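26 Dec 2022

Dull morning, light rain until eleven. Spent the first part of the day on the packing list for Dridham. Train leaves Preltcombe early tomorrow and there is one change, at Lynch, with 20 minutes between platforms if the timetable holds.

Weighed everything on the kitchen scales in batches. Total without the bag came to 8.4 kg. The old Mekov charger is 123 g heavier than the new one and does the same job, so it stays in the drawer. Two shirts, one jumper, the survey notebooks, a 100 ml bottle of contact lens solution. Sibusiso Engelbrecht rang to ask whether I was bringing the long tape. I am. He has the levels and the tripod, and will meet me at the site hut.
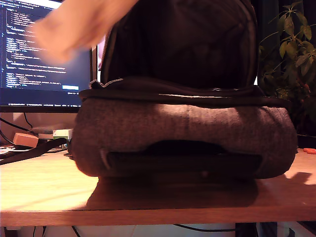 Order of loading matters more than volume. Heavy items go against the back panel, at mid height, and soft things fill the corners. I have tried it with the bag standing up and the contents slump to the bottom before the zip is closed. Flat on the desk with the main compartment fully open works better, and the flap stays up out of the way. The long front pocket across the padded grey part takes the tickets, a pencil and the small torch. Notebooks go in last, in a plastic sleeve.

Second attempt closed without force. Still to do: meter reading, boiler down to 12, bins out. Back on 2 January. Alarm set for 5.40.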